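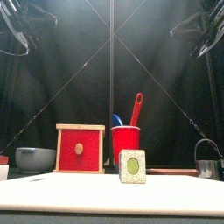
I keep reading that the answer to a messy kitchen is a small box with a drawer in it. Put it on the counter, the advice goes, and the loose stuff will find its way inside. I have owned three of these boxes and I'm not convinced.

Take the little wooden kind with a red front and a round knob in the middle. It looks good next to a plain gray bowl, I'll give it that. Put it on a white tabletop and it's the first thing you see. But what is it for? Costlow, the home store near me, puts boxes like that under a sign that says "storage," and the ones I've opened there would hold a pack of birthday candles and some rubber bands.

My own went on the counter in March. Within 10 days it had takeout menus, a dead battery and a key to a lock I no longer own. The mess hadn't shrunk at all. I had just stopped looking at it, and when I needed the scissors I had one more place to check.

The bowl does the same job better. A wide, shallow bowl has no front and no knob, and you can see what's in it from across the room. When it fills up, it looks bad, and so you empty it. A drawer never looks bad. It can sit there for 5 years with a straight face.

People tell me I'm buying the wrong ones. The Luvside catalog has a version with dividers, and I did look at it. Dividers assume you know what you're going to lose. I don't. Last week it was the cap to the olive oil.

I'm not against owning a pretty box. If you like the red and you like the wood, buy it, put it where you'll see it, and keep one thing inside — matches, tea bags, whatever you reach for daily. Call it decoration and I have no complaint. My quarrel is with the promise on the sign, and with paying up to three times the price of a bowl for it.

Mine is in the hall closet now. I think the key is still in there.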